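Residential Unit Inspection Checklist: Furnished Staff Apartments
Zidalano Housing Services, Cervantes Building
Period: October
Inspector: Guadalupe Quezada
Unit: 18
Occupied at time of inspection: Yes

Mark each item S (satisfactory), R (repair required) or N/A. A comment is required for every item marked R.

Section 1. Entry and exits
1.1 Entry door closes and latches without force: S
1.2 Door viewer clear and secure: S
1.3 Evacuation plan posted inside entry door: R
Comment: The posted plan shows the former location of the east stairwell door. Replace with the current Pallel drawing.
1.4 Path from sleeping area to entry door clear: S

Section 2. Smoke and carbon monoxide alarms
2.1 Alarm present in sleeping area: S
2.2 Alarm sounds when test button is held: S
2.3 Alarm present in hallway: S
2.4 Replacement date on housing legible: R
Comment: The hallway alarm has been painted over and the date cannot be read. Replace the unit.

Section 3. Electrical
3.1 Outlet covers intact: S
3.2 No extension cord run under bedding, rugs or doors: S
3.3 Portable heater, if present, rated no higher than 1000 watts: N/A
3.4 Breaker panel labeled: R
Comment: Circuit 4 has no label. The resident believes that it serves the bathroom fan. Maintenance should confirm before marking the panel.

Section 4. Sleeping area
4.1 Bed frame stable when pushed from the side: S
4.2 Mattress free of tears: S
4.3 Window opens fully and stays open unaided: R
Comment: The sash drops when released. Until it is repaired, the resident has been asked not to prop it open. Turkov has been contacted for a replacement balance.
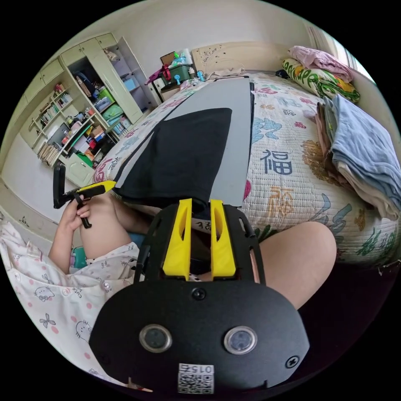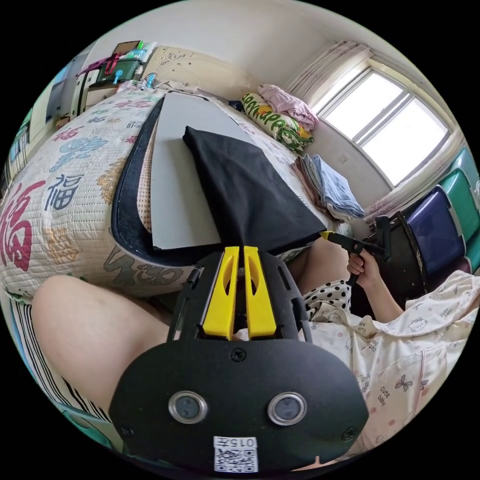

Unit 18, during the occupied visit. First picture: board and black fabric on the bed.

Section 5. Kitchen and bathroom
5.1 Fire extinguisher mounted and gauge in the green zone: S
5.2 Range hood filter clean: R
Comment: Grease buildup. Filter to be washed or exchanged within the month.
5.3 Ground fault outlets trip and reset: S
5.4 No leak under sink: S
5.5 Grab bar tight to wall: S

Section 6. Heating
6.1 Thermostat responds: S
6.2 Clearance of 600 millimeters kept in front of wall heater: S
6.3 Heater grille free of dust: S
Comment: Light dust removed during the visit.

Follow-up
Items 2.4 and 4.3 are to be completed first. The remaining repairs may be scheduled together. A copy of this checklist is to be left with the resident and a second copy filed at the Cervantes Building office.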